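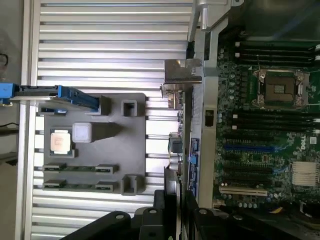 Component trays and memory upgrades: frequently asked questions

How should parts be set out before fitting?
Processors and memory modules should be placed in the grey Fundau tray beside the open chassis. The processor lies in its recess with the heat spreader facing up. Each memory module rests between its own pair of end holders.

May I touch the processor socket?
No. The contacts bend easily – please keep fingers and tools clear while the retention levers are open.

Which memory slots should be used first?
Please follow the diagram supplied with your system board. Slot order differs between models, and modules of different sizes should not be mixed.

Can I borrow a tray?
Trays may be borrowed from the Storkunberg workshop for up to 2 weeks. Please quote form 145 when you apply.

What if a part is damaged?
Stop work, leave the part in the tray and report the matter to Antonina Skoryk on extension 898. Damaged processors must not be returned to stock.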